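Staff Lounge Equipment Policy: Comments on the June Draft
Zamance Residents and Tenants Forum > Building Services > Shared Kitchens

k_makokha
Members are invited to comment on the draft policy for the shared kitchens on floors 5 and 18. The draft proposes an annual contribution of $29 per tenant toward the repair and replacement of kettles, coffee machines and toasters. Personal appliances would no longer be permitted on the counters. Comments received by the end of June will be forwarded to Building Services.

Sadowski_M
I support the contribution but object to the ban on personal appliances. Our office on 18 has kept its own coffee machine for years without incident. The draft cites overloaded circuits, yet it gives no record of a circuit having failed. I request that such a record be attached before any vote is taken.

Wekesa.Massawe
With respect to the previous comment, the breaker on 18 tripped twice last winter while I was in the kitchen. Both times a space heater was also in use, so I cannot say that coffee equipment was at fault. I would prefer a limit on wattage -- one posted clearly beside each outlet -- to a general ban.

gachanja_g
I wish to raise the matter of cleaning, to which the draft gives a single sentence. Shared equipment is wiped down on the outside and seldom anywhere else. Rims, seams and the narrow gaps between small parts are where residue collects, and the schedule should name them.
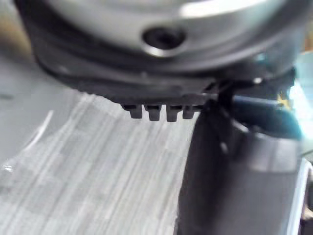
Proposed wording for Section 4 (Cleaning)
"All shared appliances shall be unplugged and cleaned weekly, including rims, openings and any removable parts. The tenant responsible for that week shall initial the sheet posted at the sink."

Sadowski_M
The wording is acceptable. I would strike "initial the sheet." The sheet on 18 has been blank since the Nosodov office moved out.

KibetMrema
I disagree. A blank sheet is a reason to enforce the sheet. I also note that the draft budget sets aside $600 for replacements but nothing for descaling supplies, which our floor now buys out of pocket.

k_makokha
Both points are noted. I will ask for a supplies line in the budget and for the breaker records on 18. Section 4 will be circulated with the sheet requirement in brackets -- members may indicate a preference either way.

Wekesa.Massawe
Please include the wattage proposal as well.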